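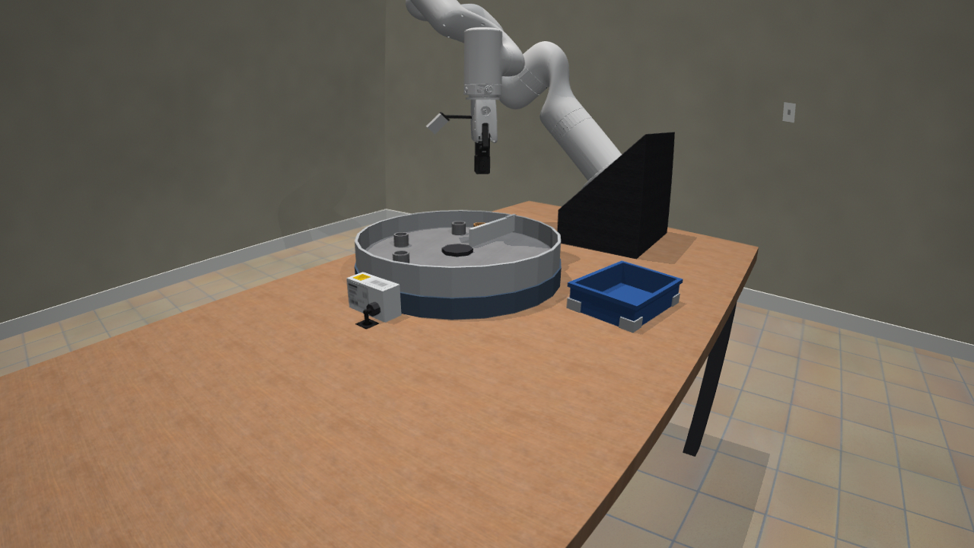
Skendura Water Softeners: Frequently Asked Questions
Last revised 8/2/20

Which model do I have?
The model number is printed on the label inside the lid of the brine tank. Models ending in S have a single resin tank. Models ending in T have twin tanks and regenerate without interrupting the supply of soft water. If the label is missing, read the serial number from the back of the control valve and send it to the service desk.

What hardness setting should I enter?
Enter the hardness of the incoming water in grains per gallon. If your report gives hardness in milligrams per liter, divide by 17.1. For well water containing dissolved iron, add 3 to the setting for each milligram per liter of iron. Iron above 3 milligrams per liter requires a separate filter ahead of the softener.

What kind of salt can I use?
Evaporated pellets or solar crystals. Do not use rock salt, block salt or ice melt. Potassium chloride may be used in all models, but the salt dose must be increased in the setup menu. Do not mix pellets and crystals in the same tank.

How full should the brine tank be?
Keep the salt level between one-third and two-thirds of the tank height. The tank holds 80 pounds at the upper mark. Filling above the mark encourages bridging.

What is a salt bridge?
A hard crust that forms across the tank and leaves a gap between the salt and the water. The water does not reach the salt, so the resin is not recharged. To check for one, push a broom handle gently straight down through the salt. If it meets a crust and then drops, break the crust in several places. Do not strike the walls of the tank.

How often does the unit regenerate?
The valve meters water use and regenerates when the remaining capacity falls below one day's average demand. The default start time is 2:00 a.m. If there has been no regeneration in 15 days, the valve runs one regardless of use. This interval can be shortened in the setup menu but not turned off.

The display shows a capacity of 1,991 gallons. Is that the size of the tank?
No. The figure is the volume the resin can treat before the next regeneration at the hardness you entered. It changes when the hardness setting changes.

Why is there water in the brine tank?
Some water is normal. After a refill, the level in most models sits below the top of the salt. If the water reaches the overflow fitting, close the bypass valve and inspect the float, the brine line and the drain line for blockage.

My water feels slippery. Is something wrong?
No. Soap rinses differently in soft water. Use less detergent and shampoo than before.

Can I drink softened water?
Softening adds a small amount of sodium in proportion to the hardness removed. Persons on a sodium-restricted diet should ask their doctor, or use an unsoftened line to the kitchen cold tap.

Will a Flidaritz valve head fit my tank?
Flidaritz heads with a 2.5-inch threaded base fit S models only. The riser tube must be cut flush with the tank opening. Fitting another maker's head ends the warranty on the valve but not on the resin tank.

What happens to the settings in a power failure?
Hardness and salt dose are kept in permanent memory. The clock is kept for up to 24 hours. After a longer outage the time flashes and must be reset, or regeneration will start at the wrong hour.

Where can I order parts?
Seals, injectors and floats are sold through Skendura dealers. Have the serial number ready. Resin is supplied by the cubic foot and is not returnable once the bag is opened.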